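Chapter 12
Dirt, Cloth, and Water: How Washing Works

Before you read
Think of the last thing you spilled on yourself. Was it greasy, sugary, or colored? Keep it in mind, because by the end of this chapter you'll know what was going on in those threads, and it's a great story!

Every home has a small chemistry lab in it, and most of us walk past it without a second look. A shirt worn for one day picks up skin oil, salt from sweat, dust, a little soot, maybe some salad dressing. Each of these holds on to cloth in its own way. Salt slips between the fibers and leaves the moment water arrives. Oil spreads along each thread and ignores water completely. Dust just gets stuck, like leaves in a fence.

Water alone can deal with the salt. For the oil we need a go-between, and soap is a wonderful one. A soap molecule has a long tail that mixes happily with grease and a head that mixes happily with water. Put enough of them together and they surround a speck of oil, tails in and heads out, and the whole ball floats away. These balls are called micelles (my-SELLS), and you'll build a model of one in Activity 11.

The cloth matters too. Cotton soaks up water and swells. Wool has tiny scales that lock together when it is rubbed in hot water, and that is how a sweater ends up fitting a doll. Polyester hardly takes in water at all, but it loves oil, so gym shirts can keep their smell through wash after wash.

People worked all this out by trial long before anyone could draw a molecule. In the river town of Revevmont, washers saved wood ash all winter and dripped water through it to make lye. The town's wash house ledger lists 1,627 bundles taken in one September, every one scrubbed by hand! In Section 2 we'll compare their method with the Doltenora tub, an early machine with a crank and a wooden paddle.

Words to know: fiber, lye, micelle, surfactant, residue 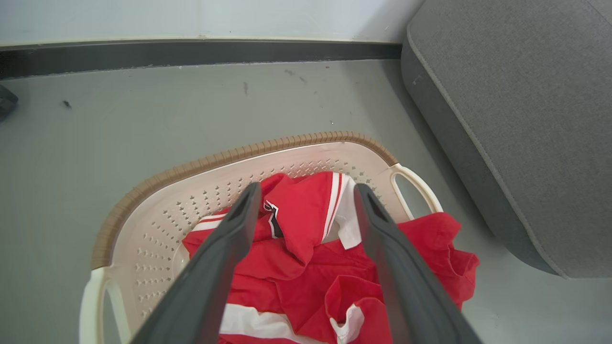
A basket with holes in its sides lets air reach the clothes inside. 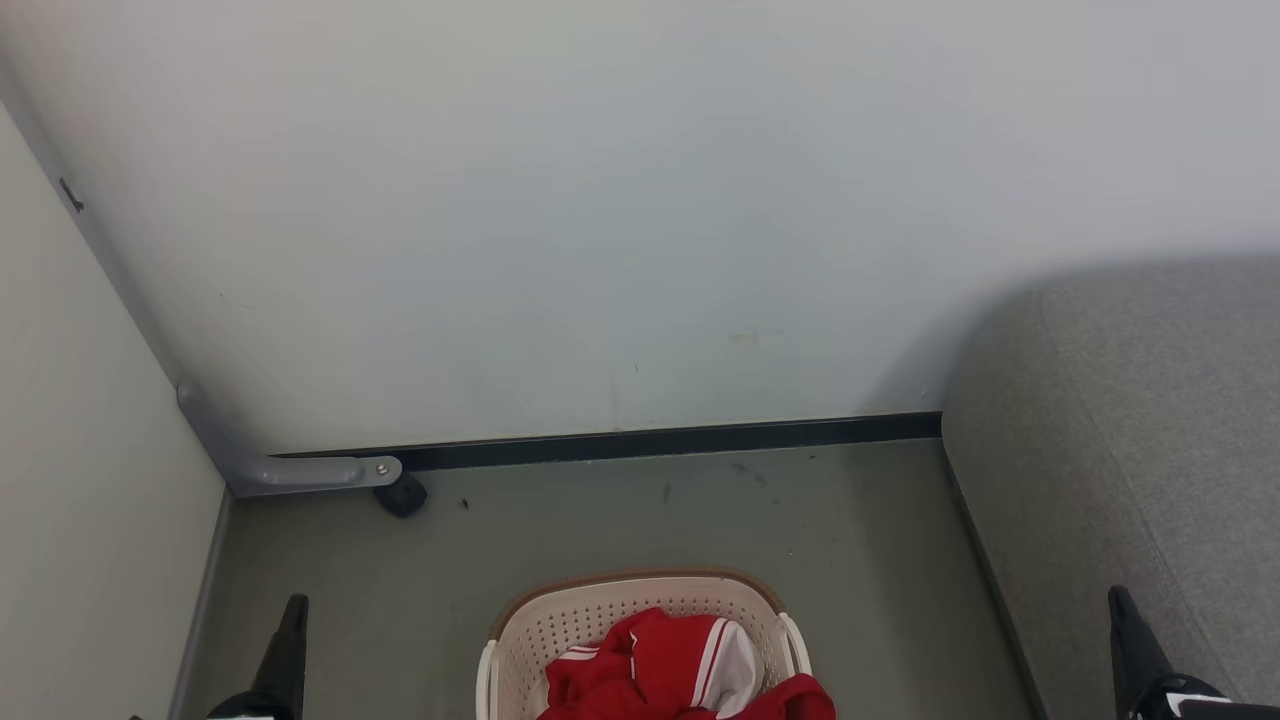
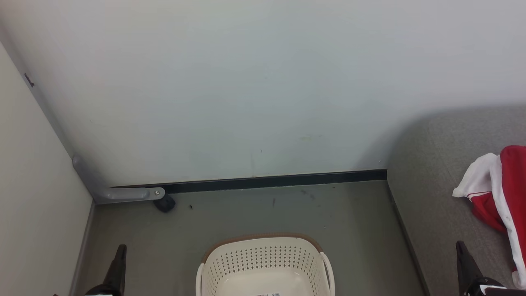 Walls in the last two pictures: small marks and smudges. Which kinds of dirt from this chapter might leave marks like these?

Text by Kwak

Section 1: What Is a Stain?

A stain is any color that stays where you don't want it. Some stains sit on top of a surface and some sink in. Paint a drop of beet juice on a glazed plate and another on a cotton rag, wait a minute, then rinse both. Write down what you see before you turn the page.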